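Re: [automation-purchasing] What to put in next year's request

In July, a list member at Trernier wrote:
> We have 2,000 left to commit and I was going to
> put it all toward a second arm. Does anyone who
> has done grocery picking think that's wise, or
> should it go on fingers and spares first?

Hello all, and hello Trernier (lovely to see you back on the list!)

I'd hold off on the arm, at least until you've priced the small stuff. We went through the same thing for the Abu Hammour store work, and the quote from Gralleck looked very reasonable until we got down to fingers, cables and groceries. Yes, groceries! Put them in the budget, they get eaten up one way or another.

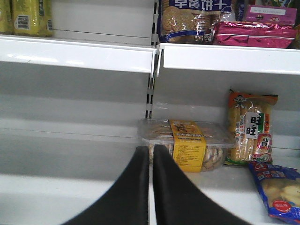 Cookie tub on the lower shelf, rice crackers next to it

Shelf picks like that one are where I'd want decent fingers. We pay 126 a pair from Plukero and I always ask for 2 extra pairs on the order. Soft packs deserve a line of their own too, as they crease and the foil throws glare back at the camera, so plan on replacing them.

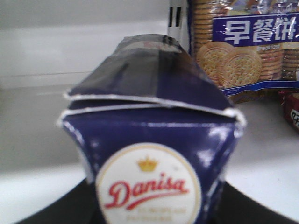 What I'd ask for, in order

First the fingers, then a wrist camera for whichever arm you already own, then stock. Our camera line came to 662 with the mount and cable, and I'd happily spend it again. After that, think about baskets. A hoop handle is a different job from a box, and you'll want to try it before you sign for anything.
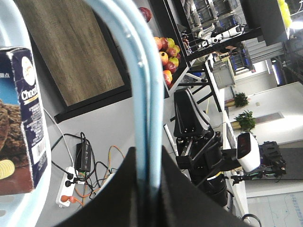
Power is the other thing I left out of my first request (silly me). Walk the floor with a tape measure, and get the outlets and the cable runs onto the same form as the arm, or you'll be filling in a second one a month later like I was.
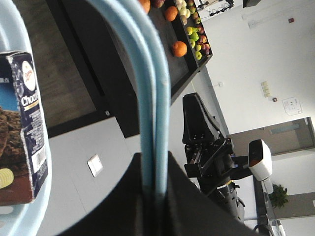
If there's still money after all that, then by all means ask Gralleck about the second arm, and get the delivery charge in writing. I'm glad to send my spreadsheet to anyone who wants it, just write to me off list.

Warmly,
the Abu Hammour end of things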